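Milldaleの共同工房「Plasley」オープンデーに行ってきた

2025年8月18日
シェア 30 コメント 9

駅を出た瞬間から暑かったです。Pliltonで乗り換えに失敗して1本逃し、着いたのは開場をかなり過ぎてから。それでも行ってよかった、というのを先に書いておきます。帰りの電車でずっとメモを打っていたくらいで、まだ興奮が残っています。

Plasleyは、もともと製本所だった建物を改装した共同の作業場です。ふだんは会員しか入れませんが、年に2回、夏と12月に中を開放してくれます。前から気になっていたのに毎回予定が合わず、やっと行けました。入場は無料、受付で名前を書いてスリッパに履き替えるだけ。地図をもらいましたが、廊下が途中で曲がっていて最初の5分で現在地がわからなくなりました。

最初に入ったのは1階の木工室。ドアを開けると木くずのにおいがふわっと来て、もうそれだけでうれしくなってしまいます。会員の方が椅子の脚を削っているところで、かんなの音がすごくいい。壁の工具掛けは全部に輪郭が描いてあって、どこに何を戻すかひと目でわかるようになっています。うちの引き出しにもこれをやりたい。やると言って何年もやっていないのですが、今回こそ。

木工室の奥は材料置き場で、端材を袋に詰めて売っていました。ひと袋80ペンス。中身は選べません。くるみらしき板が見えている袋を買ったら、下のほうは全部細い棒でした。鍋敷きにするつもりです。

隣の布の部屋では、カーテンの裾上げを教えてもらっている人たちが並んでいました。ミシンの台数が思ったより多くて、しかも机の高さが微妙に違う。背の高い人用と低い人用があるんだそうです。これは本当にうらやましい! 家では食卓でミシンを踏んでいるので、30分もやると肩ががちがちになります。試しに低いほうに座らせてもらったら、肘がすっと収まって、しばらく立ちたくありませんでした。

2階へ上がる階段の途中に、製本所だったころの道具が飾ってあります。断裁機のハンドル、活字の箱、糸かがりの枠。説明の札が手書きで、字がやたらときれいです。階段は急なので、荷物の多い人は1階に預けてから上がるのをおすすめします。わたしは端材の袋を抱えたまま上がって後悔しました。

2階の目当ては製図室でした。昔の引き出し式の図面棚が残っていて、会員はひとり一段ずつ借りられるとのこと。段の数は全部で69。番号の札は真鍮で、ところどころ欠番になっています。欠けている番号の理由を聞いてみましたが、誰に聞いても違う答えが返ってきました。引いたときの重さがたまらなくて、許可をもらって3回も引かせてもらいました。すみません。

お昼は中庭の屋台で、Nicholasというパン屋の玉ねぎのタルト。これが大当たりでした。生地がざくざくで、玉ねぎが甘くて、紙皿に残ったかけらまで指で拾って食べました。コーヒーは普通。日陰のベンチは早い者勝ちなので、お昼は少しずらしたほうがいいと思います。

午後はいちばん奥の、大きなテーブルの部屋でゆっくりしました。今回の訪問でひとつだけ選べと言われたら、ここです。白くて広い天板に、縁は木の色。電源タップが机の上に出ていて、しゃがんで床のコンセントを探さなくて済みます。部屋が暗めなぶん、白い面に自然と目が行くんですよね。作業机というと濃い色の木の天板を思い浮かべがちですが、白もいいなあと考えが変わりました。小さいネジや針を落としたとき、白い天板なら探すのが楽だろうと思います。細かい部品を扱う人にはきっと大事なところ。
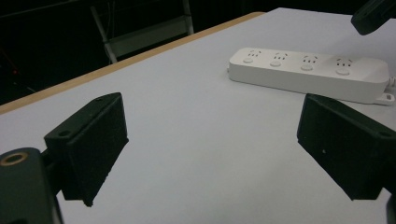 うちの作業机を買い替える話がもう1年くらい宙に浮いていて、こういう場所に来るとつい寸法のことばかり考えてしまいます。奥行きが足りないんです、うちのは。布を広げると手前に垂れるし、向こう側に物差しを置くと壁に当たる。向かい側に人が立てるだけの余裕があると、ふたりで布の端を持てるし、紙を切るときも体の向きを変えるだけで済みます。部屋の真ん中に机を置くなんて贅沢だと思っていたけれど、本棚をひとつ寝室に移せばなんとかなるかもしれない。帰ってからメジャーを出して測ってみました。ぎりぎりです。

もうひとつ真似したいのは、タップを机の上に置いてしまうこと。見た目がごちゃつくからと足元に隠していたのですが、アイロンもライトもしょっちゅう抜き差しするので、手の届くところにあるのがいちばんです。コードの長さだけは要検討。

帰りがけに受付で会員の申込書をもらいました。布の部屋だけ使うコースもあって、家から通えるかどうか時刻表とにらめっこしているところです。Pliltonの乗り換えさえうまくいけば、仕事のあとでも間に合いそう。

これから行く方へ少しだけ。
駐車場は狭いので電車が無難です。
スリッパは貸してもらえますが、底が薄いので厚手の靴下があると楽。
端材の袋は午前中のほうが種類があるそうです。
現金は小銭を多めに。タルトの屋台ではカードが使えませんでした。

次の開放日は12月です。冬は中庭にストーブが出て、木工室で小さな木の飾りを作らせてもらえるとのこと。絶対に行きます。今度は乗り換えを間違えずに、朝いちばんから!

シェアする コメントを書く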